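From: Valter Fonseca
To: floor-list
Subject: Re: Sorting cells at Bragança, what to expect

Replying to the list because I was asked to by three people in the canteen, and I'd sooner write it once.

Custódio Macedo wrote:

> The first pair of arms is on the bench and the second follows in January.
> Lurora tell us a cell will handle 4000 pieces in a shift once it has been
> set up for our parts. This should free people from the dullest part of
> the job and let them move to checking and packing. There are no plans to
> reduce headcount. I would ask everyone to keep an open mind.

My mind is open enough. I've done the small parts bench for 17 years and I won't pretend I love tipping mixed returns out of a tub and putting them back by colour. If something else wants to do it, fine. What I don't follow is the rest of the paragraph.

Take the 4000 first. Whose parts was that worked out on? If it was Lurora's own blocks, all one size and nicely spread out, it says very little about what comes back from Fedport, where half the bag is tangled and the other half has tape on it. I asked for the trial sheet and got one page. It covers 466 picks. It doesn't say how many of those somebody had to put right by hand, and I think that's the column most of us would read first.

Then "checking and packing". Checking is already Ilídio and two others, and they are not short of hands. Packing is on the late shift. So when we say people will move there, do we mean people will move to lates? Some of us have school runs. I'd like that written down plainly before the second pair is bolted in, including who gets asked first and whether the shift money changes.

There is also the question of who minds the thing. At the moment it's whoever is nearest. Last week I reset a stopped arm, refilled the work area and cleared the divided bin, and in between I did my own bench. My count for the day was down and it showed on the board in red like anybody else's. If minding a cell is a job then it wants a name, a grade and some training that's longer than Judach's slides. I've got over 100 of those slides on paper if anybody wants them. The section on what to do when an arm stops runs to two lines and a phone number.

I'm not saying send it back. Vasco has watched it more than I have and reckons it's steady on blocks, and I'll take his word for it. I'm saying a promise about headcount with no date on it isn't worth much – we had one of those with the label printers, and there were five of us on labels then.

So, Custódio, three things please, on this list and not in the corridor: the full trial figures with hand corrections in, the shift terms for anyone moved, and a line saying who is responsible for the cell from the start of a shift to the end of it.

For those on lates who haven't been up to see it, the small parts cell at work:
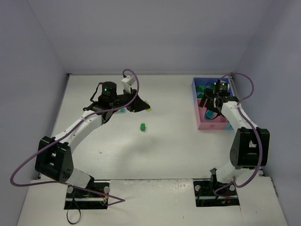

Abílio Garcia: I'd add a fourth to Valter's list. If the bench count is going to include what the arms do, we need to know whose name it goes under, and whose name the mistakes go under. I was told it would be "shared", and I'd like to hear how you share a red number on the board. I can't do lates either, so put me down as wanting the terms in writing.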